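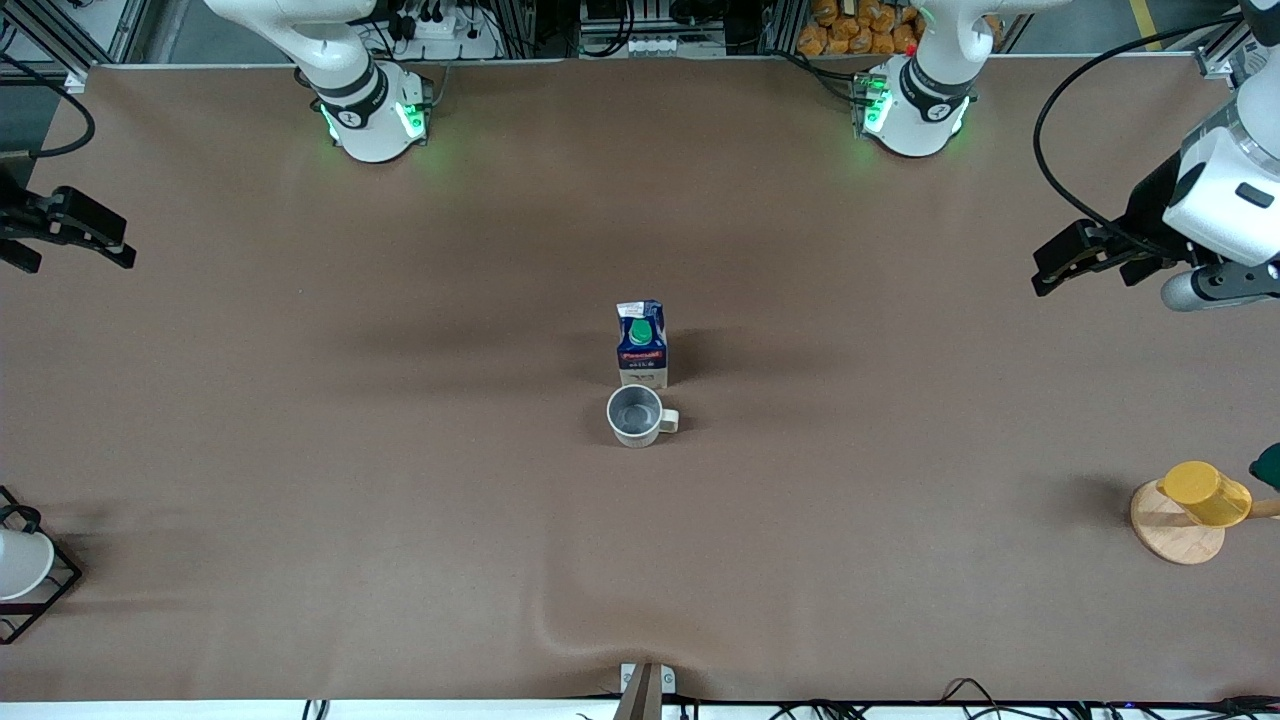

Thread last edited: March, 20:02

Milk in first or last when the mug's a small one?

ynyr_m
Moved to a smaller place in Andport and the tea things now live on the table with the milk carton next to the mug. I've always put milk in last. My other half says first, so you don't need a spoon. Who's right?

Siiri Uibo
Last. You can't judge the colour otherwise.

lefteris_a
First, if you brew in a pot. If the bag is in the mug it has to be last, because cold milk stops it brewing properly. I don't think there's much to argue over.

ynyr_m
Bag in the mug. We gave the pot away when we moved.

jurgita v
Disagree with Lefteris. I do bag and milk together and leave it longer, and it's fine. More important is putting the carton back in the fridge. Ours used to sit out all morning and we were pouring half of it away.

lefteris_a
It's drinkable. It isn't the same cup of tea.

Siiri Uibo
Agree on the fridge. I'd also cover the table if it's one you care about. Mine has 2 rings from mugs and neither will shift.

ynyr_m
What do you cover it with? I tried a cloth but it rucks up and the mug sits crooked.

D_Paju
Plain brown paper off a roll, taped underneath. Change it when it gets stained. I do the same for the kids' painting.

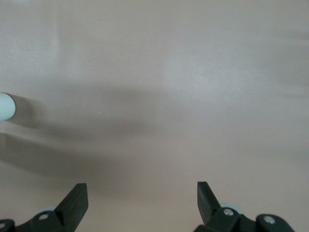
Does a screw-cap carton keep longer than the fold-open sort once it's been started?
A little, as the cap keeps fridge smells out, but go by the number of days printed on the carton either way.

jurgita v
Paper goes soggy the first time you spill. Wipe-clean cover every time.

D_Paju
Then you put down a new bit. A wipe-clean one goes sticky after a year — mine did, anyway.

ynyr_m
I'll try the paper. Still doing milk last.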